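Ticket: Restaurant finder shows the wrong distance
Status: Open
Opened: November 2023

Hi again! So I'm using the Jika app to look for places to eat in Vurenville, and the "near me" list has gone completely goofy. Psarras, the Greek place I can practically smell from my porch, comes up as 90 miles away. Meanwhile a noodle shop in Zamow (nearly 100 miles off, I've driven it) sits right at the top!

Tried so far:
- Logged out and back in. Same list.
- Turned location off, waited 20 minutes, turned it on again. Psarras dropped to number 17, so that made it worse.
- Typed my zip code by hand. This worked until I tapped "open now", and then the noodles were back.

My guess is the filter is using an old address, maybe the one I had in June before I moved. I can't find it anywhere in my profile to delete it, though.

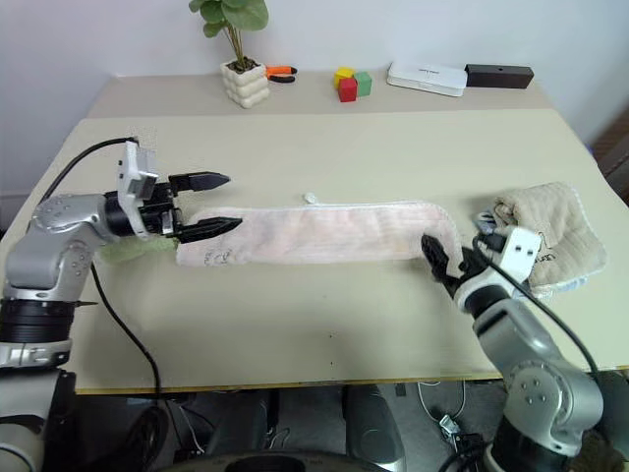 Attachment 1: pink towel on the table

Could you clear the old address on your end? I'm hungry and I'd love some lamb.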